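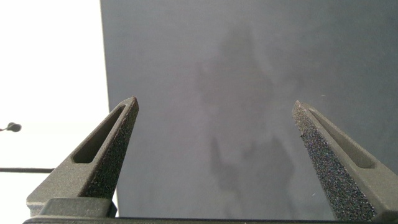

Magazin · Kunsthandwerk & Bühne

Mai — von Omid Moradi

Start Reportagen Werkstätten Termine Abo

Marionetten haben mich als Kind eher gegruselt, das gebe ich gern zu! Und jetzt stehe ich freiwillig an einem Freitag um 8 Uhr morgens in Jaltirach vor der Werkstatt von Ľudovít Danko und freue mich wie verrückt. Danko schnitzt Figuren aus Lindenholz, und er fängt immer bei den Händen an (die Köpfe kommen zuletzt). Zwei spitz zulaufende Finger, weit auseinander, vor einer grauen Fläche: so stumpf an der Spitze und so matt dunkelgrau mag er seine Teufelshände auch, bloß eben aus Holz. Mir drückt er gleich eine in die Hand, sie wiegt 80 Gramm, und der Daumen wackelt noch.

Gelernt hat er am Puppentheater Iltavar, wo er 14 Spielzeiten lang hinter der Bühne stand und Fäden flickte. Die Sammlung dort umfasst 1.353 Figuren, und zu erstaunlich vielen davon kennt er eine Geschichte. Am liebsten erzählt er vom König Bumarach, dessen Mantel so schwer bestickt ist, dass die Spieler ihn nur in kurzen Szenen auftreten lassen. Rund 900 Perlen sitzen allein am Kragen — genäht von Hand, bei Lampenlicht, mit viel Fluchen.
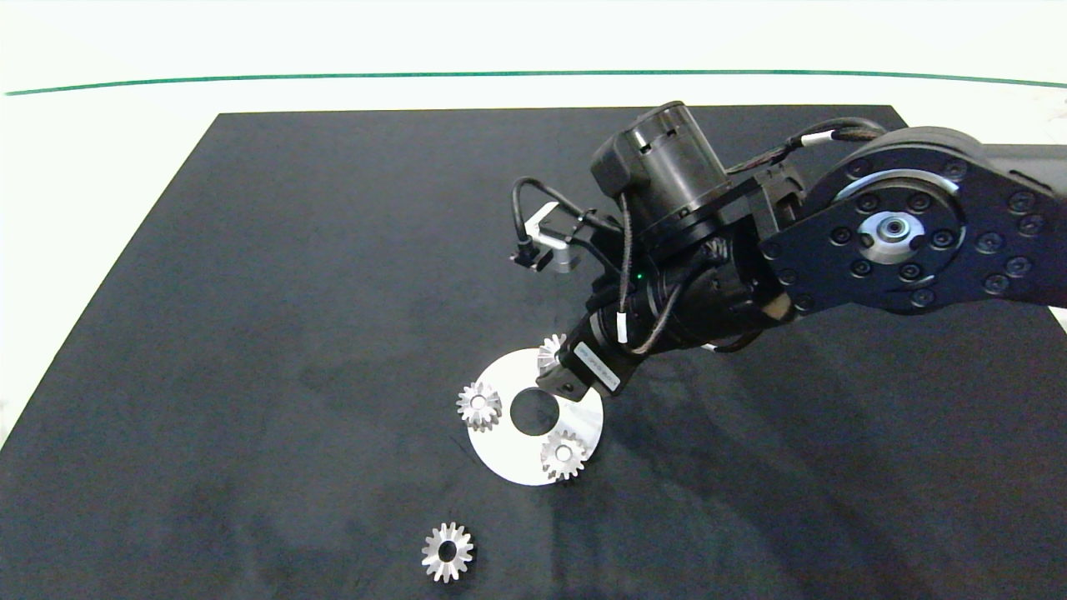
Gelenke sind Dankos zweites großes Thema, und da hört er so schnell nicht wieder auf. Ein Knie aus Leder fällt weich, eines mit Holzzapfen klappert, und der Ellbogen muss beides ein bisschen können. Bei einem schwarzen Arm mit runder Gelenkabdeckung, Schraubenköpfe ringsum und eine silbern polierte Nabe in der Mitte, sieht man sofort, wo die Drehung sitzt. An seinen Figuren verschwindet sie unter dem Ärmel. Für den neuen Fährmann hat er den Ellbogen schon dreimal wieder aufgesägt, und als ich abends gehe, liegt der Arm immer noch in der Schraubzwinge.

Reportagen Zurück Weiter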